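Home Kitchen Laundry Storage Workshop Search

Drying racks and coloured plates: getting more out of a small draining area

February 17, 2019
By the Bendthorpe Household Pages

Our kitchen has 37 centimetres of worktop to the left of the sink, and for years it was never clear. The draining rack sat there full from breakfast to bedtime. When we moved the rack to the back of the other worktop and changed how we load it, most of the trouble went away. The notes below are what we do now.

Choosing a rack

Measure the worktop first, then the cupboard above it. A tall plate standing in a rack needs more headroom than you expect, and you want to be able to lift it straight up without knocking the shelf.

Metal racks are strong but the coating chips at the feet, and then you get rust rings on the surface. Plastic ones are lighter and kinder to rims. The clear sort shows limescale less than the dark sort, though it does go dull after a year or two if you live in a hard water area. A soak in white vinegar and warm water brings most of it back. Use one part vinegar to four parts water, leave it for 30 minutes and go over the dividers with an old toothbrush.

Look at the spacing of the dividers before you buy. Narrow slots suit flat plates. Anything with a deep rim will lean on its neighbour and trap water between the two. We had a Hondura rack with very close slots and had to use every second one, so half of it was wasted.

Washing order

Glasses first, then cutlery, then plates, then bowls, and pans last. Change the water when it stops being hot or when you can't see the bottom of the bowl. If you rinse, rinse with hot water, as hot plates dry faster.

Coloured plates need a bit more care than white ones. Scourers leave fine scratches that show up as pale lines on dark glazes, so stick to a soft sponge. Dried egg and porridge come off after ten minutes in cold water. Hot water sets them. Patterned plates are best kept out of long soaks if the pattern sits on top of the glaze — run a fingernail across it and you will feel the edge.

Loading the rack

Plates go at the back, standing upright, all facing the same way. Start at one end and work along. Large plates first, small ones after, so that nothing is hidden behind something bigger and left there overnight.

Bowls are the awkward ones. Stood on edge they roll, and laid flat upside down they hold steam underneath. Tilt them against the last plate so that air can get in below the rim. One bowl leaning is fine. With three or four, dry some by hand.

Don't let plates and bowls pile up together in the rack. It is quick when you are clearing a sinkful, but the ones in the middle stay wet and the weight pushes the rims into each other. If you must stack for a few minutes, put the heaviest piece at the bottom and take the pile apart before you leave the kitchen.

Keep a flat space in front of the rack. That is where things go while you decide what is dry and what isn't, and it is where you put odd plates that don't fit the slots. A folded tea towel underneath saves the worktop and the plate.

Mixed sets

We gave up on matching sets some time ago. Ours come from the Saturday market in Amthorpe and from a box of Betancur seconds, and no two are quite the same size. It makes the rack untidy but it has one advantage: colour tells you where a plate belongs. Pink and lilac go on the lower shelf, yellow and green on the one above, and the browns and beiges sit by the cooker. Children pick this up faster than they do sizes.

When you buy odd plates, take one of your own along and hold the two rim to rim. A centimetre either way makes no difference on the table but can stop the cupboard door shutting. 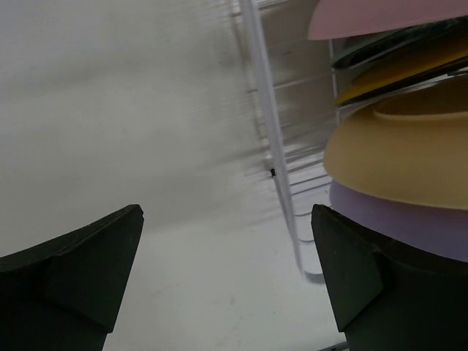

Pink, teal, yellow, beige and lilac together in the rack.

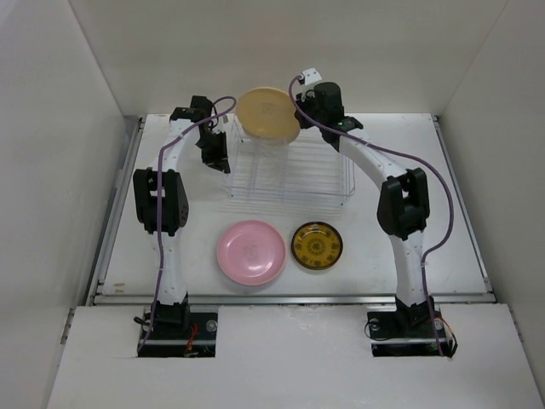

Putting away

Empty the rack once a day at a fixed time. We do it in the morning while the kettle boils. Feel the foot ring on the back of each plate before it goes in the cupboard, as water sits there long after the front is dry.

Stack no more than eight plates in a pile. Put kitchen paper between any with a raised pattern or a rough foot. Bowls go in a separate pile, and the ones you use least go at the back.

Cleaning the rack itself

Once a week, lift it off the worktop and wash it as you would a pan. Wipe the surface underneath and let it dry before the rack goes back. If there is a drip tray, empty it every evening. Slime in the tray is the usual cause of a smell people blame on the drain.

Scuffs on a white worktop will often come off with bicarbonate of soda on a damp cloth. Make a paste, rub lightly in circles and wipe away with clean water. Try it on a hidden corner first. Grey marks left by the bottoms of pans take two or three goes.

In April we take everything out of the plate cupboard, wash the shelves and check for chips. Chipped plates go under plant pots.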